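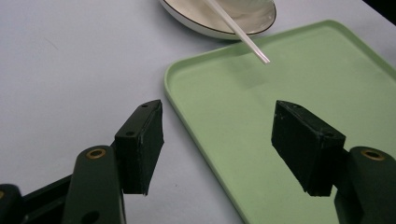

Niltard Serving Tray, Light Green

Sold by Hung Tableware Supply
Item 2581 | Sold singly or in packs
Availability: in stock at the Teltberg warehouse

Overview

The Niltard is a shallow rectangular tray for cafeterias, break rooms, school kitchens and homes where people carry their own food to the table. It is plastic, with rounded corners and a low raised rim on all sides. The floor is flat and plain, so you can set down a plate, a bowl or a cup wherever it fits.

Light green is the standard color in the Tosach range. It is a soft, pale shade that sits well on a white or light gray table, and plates with a dark rim line stand out clearly against it. The color runs all the way through the plastic. Small scratches from flatware will show as fine lines but will not expose a different color underneath.

What it is used for

Most of our customers buy the Niltard for meal service. It also works as a drip tray at a dessert or sauce station. Set it beside or under the edge of a shallow dish of cream, yogurt or dressing and let the handle of the stirrer or spoon rest out over the tray. Drips land on the plastic, where they can be wiped up, and the tabletop stays clean. For this job we suggest an oval dish. A long narrow dish can go across the end of the tray or next to it and leaves more open floor than a round one.

Other common uses:

Sorting and portioning in a prep area
Holding napkins, cups and lids at a coffee counter
Craft tables and paint corners in classrooms
Carrying small items between rooms

Details

Shape: rectangular, rounded corners
Rim: low, raised, continuous around all four sides
Floor: flat, smooth, no compartments
Material: plastic, one piece
Color: light green
Handles: none; lift by the rim
Stacking: yes, with other Niltard trays of the same size
Pack sizes: single, pack of 2, case of 77 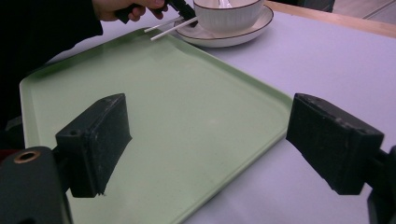

Niltard tray in light green on a white tabletop. Dishes are sold separately.

Care and cleaning

Wash in warm water with ordinary dish soap before first use. The tray can go in a home or commercial dishwasher. Place it on its long side so that water drains out of the rim. If trays come out with water spots, wipe them with a soft cloth before stacking. Trays that are stacked wet tend to stick together and can be hard to separate the next morning.

Dairy and oil leave a film if they sit for a long time. Scrape off what you can with a rubber spatula, let the tray soak for a few minutes and wash as usual. Do not use steel wool or scouring powder. They dull the surface and make later stains harder to get out.

Do not put the tray in an oven or microwave, and do not set pans on it straight from the stove. Short contact with a hot plate or soup bowl is fine.

Choosing a quantity

For a dining room with one sitting, order one tray per seat plus a few extra for the wash cycle. Rooms that serve in two or more sittings need enough for the trays in use, the trays being washed and the trays drying on the rack. If you are replacing older trays, check whether they nest with the Niltard before mixing them in one stack. Trays from the earlier Tosach range have a higher rim and should be kept in a separate pile.

The case of 77 ships in one carton. It is heavy, and we recommend two people or a cart to move it. Singles and packs of 2 ship in a flat mailer.

Shipping and returns

Orders received before noon leave Teltberg the same working day. Later orders leave on the next working day. Unused trays can be returned in their original packing. Please write item 2581 on the return slip, as several trays in the catalog look alike once they are wrapped.

If a tray arrives cracked or warped, keep the packing and send us a picture of the damage with your order number. We will replace the tray. You do not need to send back the damaged one unless we ask for it.

Questions from customers

Will the green fade?
Normal indoor light and regular washing should not change it much. Trays kept in a sunny window may get a little paler over time.

Is the floor non-slip?
No. The surface is smooth. If you carry drinks, the matching liner (item 283) adds some grip and can be rinsed by hand.

Can it be printed with a logo?
Yes, on full cases only. Printing goes in one corner of the floor, in white or dark green. Allow extra time before shipping. Printed trays cannot be returned.

Does it come in other colors?
The Niltard also comes in cream and slate. Both are the same size as the light green tray and stack with it.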